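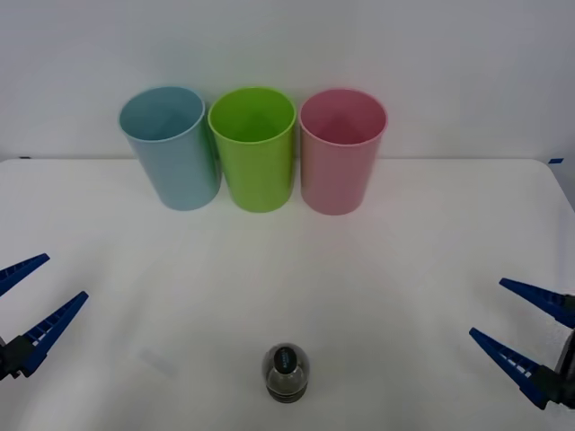
How many cups does a small kitchen need? As many as the people who drink in it, plus one for the guest who never rinses.

Search this site Search Go
Print this article | E-mail this article

Sibel Oral once owned 41 glasses. She had flutes, she had goblets, she had 13 jam jars she was saving for a party that nobody gave. In March she moved to a flat in Quintela with a single shelf and a sink the size of a hat, and the glasses went to her sister, who has not forgiven her.

Now she drinks from plastic tumblers. Plastic has a poor reputation among adults. It says picnic, or dentist. But it bounces, and if every cup is a different color you know whose is whose, at least until two people both want the green one.
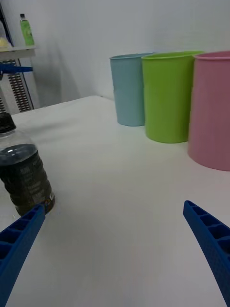

Blue, green and pink, with a bottle of dark liquid at the left.

"I thought I would miss the stemware," Oral says. "I miss it on Thursday, when my friends bring wine." The friends have learned to cope. Wine in a pink tumbler tastes much the same, though it is harder to be pompous about it, and the pours get bigger.

Her sister has offered to return the goblets - all 4 boxes.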